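Wanted: people who drink tea at work and have opinions about it

Posted 24 January 2018 by Birdie Ferreira
14 comments | 37 shares

Garrido is looking for 19 people to take part in a study of the office tea break. We are a small research outfit that looks at how people behave in workplaces when they think no one important is watching. Last year we did stairwells. The report ran to 519 pages and was read, as far as I can tell, by my mother.

This one should be more fun. We want to know who puts the kettle on, who never does, and how the second group gets away with it. If you work somewhere with a shared kitchen, a biscuit tin and at least one laminated sign about washing up, you are our kind of person.
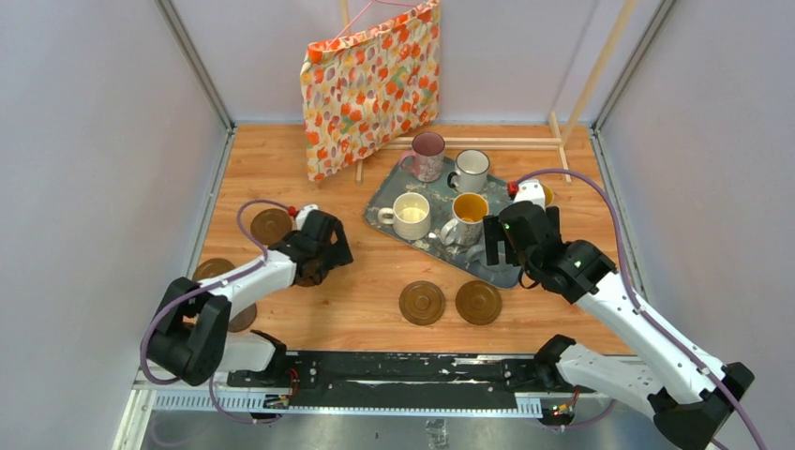 What you would do: keep a tea diary for six weeks, starting in June. Each entry takes a couple of minutes. You write down who made the round, who was offered a cup, what was said, and whether anybody remembered that Colin from payroll has gone off milk. Coffee drinkers are welcome and will be treated with courtesy. Herbal people too, within reason.

At the end there is one group session, an hour and a half on a weekday evening, where you compare notes with the other participants. Please change the names of your colleagues first. We learned this during stairwells.

You can apply if you:
– are 18 or over
– work in a shared workplace at least three days a week
– have been there long enough to hold a grudge (six months will do)
– can write legibly, or type

You can't apply if you work for Padix or Wakik, who are helping to pay for the study, or if you are the only person in your office. We did have a sole trader ask. He said he always makes the round and is never thanked. I felt for him, but no.
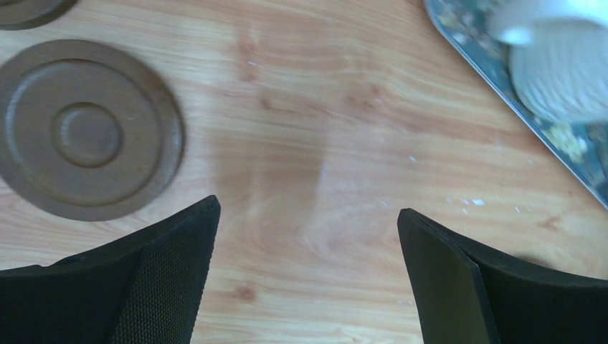 Table space: bring your own biscuits.

We pay $6 for each full week of the diary and $40 for the group session. I'm aware this won't change your life. The budget for participant payments is $2,249, and I have been asked by the finance end of the organisation to stop calling it "the fortune". Bus fares are covered if you keep the ticket. Parking isn't, as there isn't any.

Your diary stays confidential. Your boss won't see it, and neither will the person who keeps using your mug – though if you want to leave it open on the bench, that's your business.

To apply, send me a short note saying where you work, how many people share the kitchen and what the sign above the sink says, word for word. No résumé, please. Mark it "Skakent", which is the project name. It was chosen by vote and I was on leave.

Birdie Ferreira
Study coordinator, Garrido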